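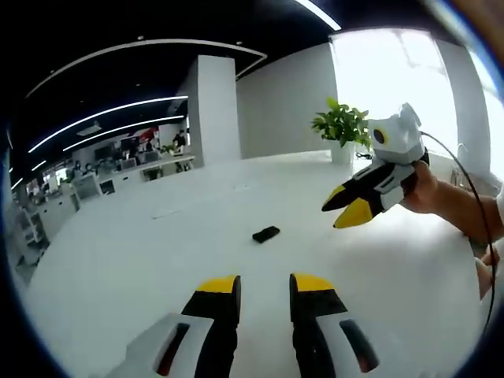
How to Clean and Look After a Glossy White Tabletop

Posted 3 Jan 2024 by Lachlan McIver

Glossy white tops show everything. Crumbs, fingerprints, tea rings and fine scratches all stand out more than they would on a matte or dark surface. The good news is that most of the care is simple and takes a few minutes a day.

These instructions are for painted, lacquered and laminate tops. Glass and stone need different products and are covered on their own pages. If you still have the care sheet that came with your table, read it first and follow it wherever it differs from this page.

What you need

Two soft microfiber cloths, one for washing and one for drying
Mild dish soap
A bowl of lukewarm water
Baking soda
Rubbing alcohol, for ink only
A soft brush or an old toothbrush for the edges

Keep the cloths for the table and nothing else. A cloth that has been used on the stove or the floor can carry grit, and grit is what scratches gloss. Wash them without fabric softener, which leaves a film that shows up as streaks.

Daily cleaning

1. Brush or shake off loose crumbs. Do not wipe them across the top.
2. Put a few drops of dish soap in the bowl. More soap means more rinsing.
3. Dip the first cloth, wring it out well and wipe in straight lines from one end to the other.
4. Rinse the cloth in clean water and go over the top again.
5. Dry right away with the second cloth.

Step 5 is the one people skip. Water left to dry on gloss leaves spots, and in hard water areas those spots build up into a dull haze over a few months.

Removing marks

Tea and coffee rings. Mix baking soda with a little water until it is the thickness of toothpaste. Put it on the ring, leave it for five minutes and lift it off with a damp cloth. Do not scrub. Repeat if you need to.

Ballpoint and marker. Dampen a corner of cloth with rubbing alcohol and dab at the mark, turning to a clean part of the cloth each time. Test this under the edge of the table first - some lacquers go soft with alcohol. Rinse when you are done.

Grease. Use dish soap neat on a damp cloth, then rinse twice.

Sticky labels and tape. Warm the label with a hair dryer on low for half a minute, then peel slowly from one corner. Rub off what is left with a drop of cooking oil and wash the spot with soap.

Black scuffs. A clean pencil eraser takes off most of them. Melamine sponges work too, but they are a very fine abrasive and will leave a flat patch in the shine if you use them often.
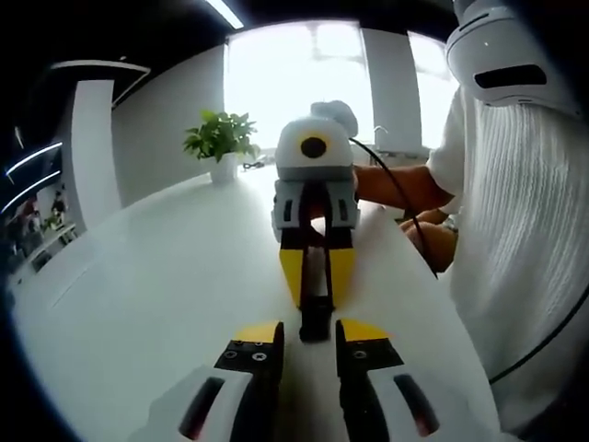

Light scratches

Fine scratches on a lacquered top can often be made less visible with a plastic or car polish that contains no color. Work on a patch the size of your hand, use small circles and light pressure, then buff with a dry cloth. Look at it from a low angle near a window before moving on.

Do not try this on laminate. The printed layer is thin, and once you are through it there is no fix short of a new top.

A scratch you can catch with a fingernail is too deep for polish. On a painted top you can fill it with touch-up paint on a toothpick. Let it dry overnight, then add a second thin coat if the first has sunk.

Things to keep off the table

Scouring powder and steel wool
Bleach, except on tops where the maker allows it
Furniture wax and spray polish, which smear on gloss
Hot pans, even for a moment
Rubber feet and rubber mats, which can stain white surfaces yellow

Yellowing

Sunlight is the usual cause. If one end of the table sits by a window, turn it around every few months so that it ages evenly. Yellowing in the finish itself will not wash out. Before you decide that yours has turned, wash a small area twice with soap and water, as old polish and cooking grease can look much the same.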